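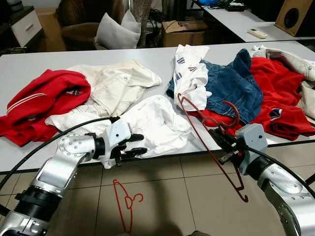
The Coat at Bemham

The bus put Yufang Zou down outside the chemist in Bemham at ten past four, and by then it was already getting dark. It was November and she had come without a proper coat. Her mother's was in the wardrobe at the house, she supposed, unless her aunt had given it away.

Her aunt had not given it away. Cuiping Duan had not touched anything in the back bedroom except the bed, which she had stripped, and the window, which she had opened and then been unable to shut. The room was very cold.

"You'll want tea," said her aunt.

"I'll have a look first."

They had agreed on the phone that Yufang would do the clothes and her aunt would do the kitchen. The house had to be handed back to the landlord, a man called Yan who had been decent about it. He had let them have two extra weeks and had only once asked about the boiler.

She started with the jumpers. Most of them had gone thin at the elbows. She put those in one bag and the good ones in another, and after a while she stopped holding each one up and simply went by the feel. Her aunt came to the door twice with a question about saucepans. The second time she stayed.

"She had that green one in Furerier," her aunt said. "Before you were born. She wore it to the interview at the cannery."

"Did she get the job?"

"No. Kerttu Mustonen got it. They were friends afterwards, but it took a year."

Yufang put the green jumper on the chair. She hadn't known her mother had ever wanted to work at a cannery.

The coat was at the end of the rail under a dry cleaner's cover. It was navy wool and heavier than she remembered. In the left pocket there was a bus ticket and a peppermint. In the inside pocket there was an envelope, folded over, with Mingxuan written on it in pencil. It was full of notes.

They counted it on the bare mattress, her aunt licking her thumb. It came to 1,325 pounds. They counted it again and got the same.

"Who's Mingxuan?" said Yufang.

Her aunt squared the notes up and put them back.

"Mingxuan Jiang. He lent her the deposit on this place. That was when your father left. She told me she'd paid him."

"Maybe she paid some of it."

"Maybe."

"Is he still alive?"

"He's got the shoe repair by the station. You walked past it."

Yufang looked at her watch. It was twenty to five. She took off her cardigan, put on the green jumper, and put the coat on over that. The sleeves were a little short. The envelope went back where it had been.

"He might not take it," said her aunt.

"Then I'll bring it home again."

Her aunt went down ahead of her and switched on the hall light. At the door she did up the top button of the coat, which was stiff, and then stood on the step in her slippers until Yufang had reached the corner.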